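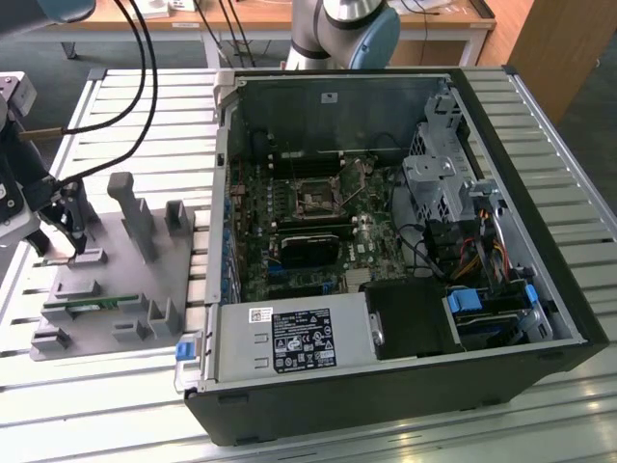

The tower on the bench, side panel off.

The computer had belonged to her father, and before that to the accounts office at Stadura, which sold off its old machines one January for 300 a lot. He had bought one lot. It was four towers and a box of cords. Three of the towers went to neighbors. He kept the last one under his desk for the rest of his working life, and he typed everything on it: letters to the water company, the minutes of the bowling league, and a long history of the Urnura road that he never showed to anyone.

She wanted the history. Her brother wanted the desk. They had settled it over the phone in a few minutes, and she had driven home with the tower belted into the passenger seat.

The repair shop was called Fivomlow. It took up the back half of a building that used to sell tile. She had brought the machine in on Mon 15 July, and the man at the counter wrote out a ticket, number 788, and told her to call in a week. She called in a week. He said she could come by if she wanted to see it.

So she stood at the bench and looked down into it. She had never seen the inside. She had expected something smaller, one part that did the work, and instead there was a whole board of parts, dark green, and a mess of red and yellow and black wires in the corner.

"Where does it keep things?" she asked.

"Not there," the man said. He pointed at the board and moved his hand in a circle over it. "All this is for thinking. It forgets when you turn it off."

He pointed to the square in the middle with the metal lever. The processor went there, he said. He had taken it out to clean it and he wanted to look at the pins before he put it back.

"And the history?"

"The what?"

"He wrote a history. Of a road."

The man said that would be on the drive, and the drive was in the other room, being copied. It was slow. The drive was old and he did not want to push it. 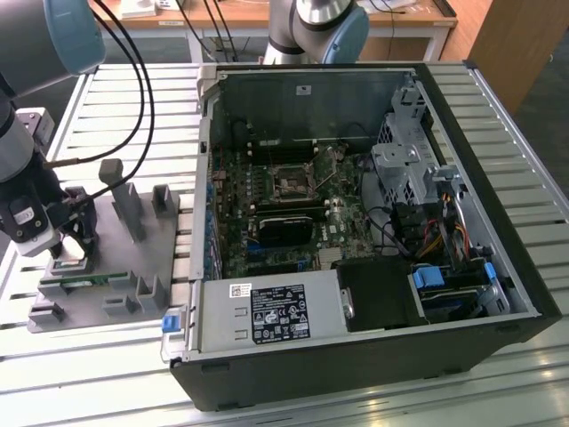
She asked how much there was. He went to look, and while he was gone she read the label on the power supply as far as she could, which was not far. It was small print and she had left her glasses in the car. She put one finger on the edge of the case. Her father used to rest his feet against it in the winter – he said it was better than the heater.

The man came back with a piece of paper. There were 789 files in the folder, he said, and all but one had copied.

"Which one?"

He turned the paper around so she could read it. The file was named Idahosa. It was the name of the family at the far end of the road, the ones with the orchard, who had moved away when she was in grade school. Her father had not talked about them much.

"I can try it again," the man said. "It takes over an hour, just for the one."

She said she would wait. He brought her a chair from the front, and she sat down next to the bench with her purse in her lap.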